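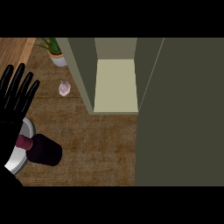
Plato blanco sobre mesa de madera marrón

Tema: Manchas oscuras en mesa de madera, ¿lijar o dejar?

tejo_82
Buenas. Tengo una mesa de comedor maciza con manchas oscuras repartidas por todo el tablero. La compré de segunda mano en julio y no sé qué acabado lleva. Quiero dejarla para uso diario, con platos calientes y niños. ¿Lijo entero o pruebo antes otra cosa?

marisma
Lija entero. Empieza con grano 80 y acaba en 400, siempre a favor de la veta. Luego aceite duro, 2 manos finas. Yo usé el de Fletura y en la mía va bien.

quercus
No estoy de acuerdo con lo de acabar en 400. Con aceite, si cierras tanto el poro, apenas penetra. Yo me quedo bastante antes. Y antes de lijar probaría ácido oxálico: si las manchas son de hierro o de taninos, se van sin quitar madera. Guantes y aclarar bien.

marisma
El oxálico a mí me dejó cercos. Además, si hay barniz debajo no hace nada.

quercus
Claro, hay que decapar primero. Los cercos salen por aplicarlo solo en la mancha – se da en todo el tablero.

tejo_82
Hice la prueba de la gota de agua y se queda encima, así que algo de barniz tiene. ¿Cuánto cuesta que lo haga un profesional?

lindero
A mí me pidieron 400 euros por una de seis plazas, recogida aparte. El decapante y las lijas me salieron por 50 y lo hice yo en 5 tardes.

tejo_82
Pues decapante y oxálico por la cara de abajo, a ver cómo responde.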